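Mesh pen cup

A mesh pen cup, also called a mesh pencil holder or desk cup, is an open-topped container for upright storage of pens, markers, scissors and similar writing tools. It is one of the most common desk accessories in offices and schools. The usual form is a straight-sided cylinder. Square, hexagonal and divided versions are also sold.

Construction

The wall is made from a single sheet of perforated or expanded steel, cut to length, bent around a form and welded along one vertical seam. The upper edge is closed by a rolled rim, which covers the cut ends of the mesh and stiffens the opening. The base is a shallow pressed disk, either solid or mesh, fixed by spot welds or by crimping. Finished cups are degreased and powder coated. Black and silver are the standard colors; pink, white and pale blue are sold mainly for home and school use.

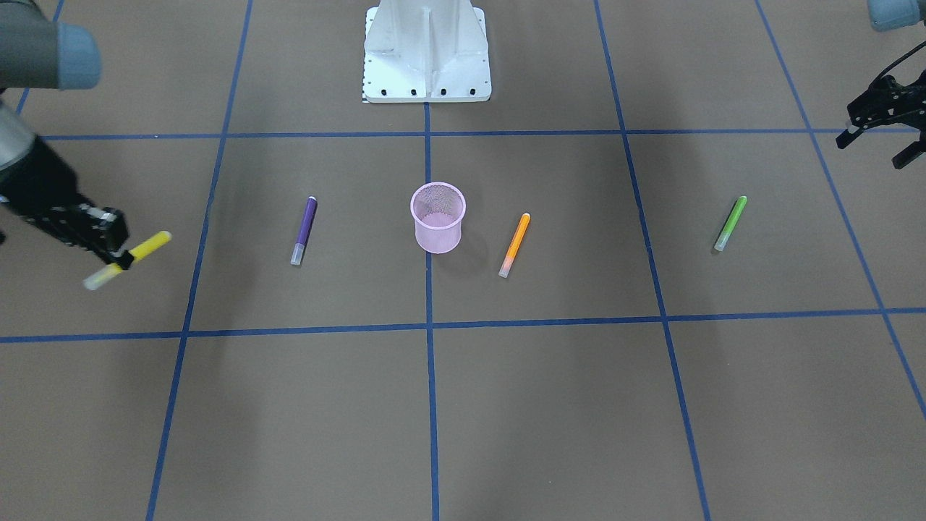 Habibur Thambiah
Contributing editor, Desk and Office Supplies

Pink cups with fine mesh walls follow the same pattern as the darker office types. On light coatings the base can look slightly darker than the wall. Slim highlighter-style markers, including purple and orange ones with translucent caps, are typical contents.

Capacity and stability

Capacity depends on the inside diameter and the thickness of the barrels. A full cup is stable if the load is spread evenly. A nearly empty one may tip when long items lean to the same side. Rubber feet or a felt pad reduce sliding and protect the surface beneath.

Water-based markers with a single tip are often stored cap down to keep ink near the nib. Dual-tip markers are better stored flat.

Manufacture and sale

Nivholm introduced a round cup in 5 colors, packed 2 to a carton. The Kident line replaced the solid base with mesh to let dust fall through. Wickramasinghe supplied a heavier cup to schools, with a first order of 2,000 pieces, of which 1,480 were round and the remainder square.

See also

Desk organizer
Highlighter
Powder coating
Wastebasket

Last revised 6th August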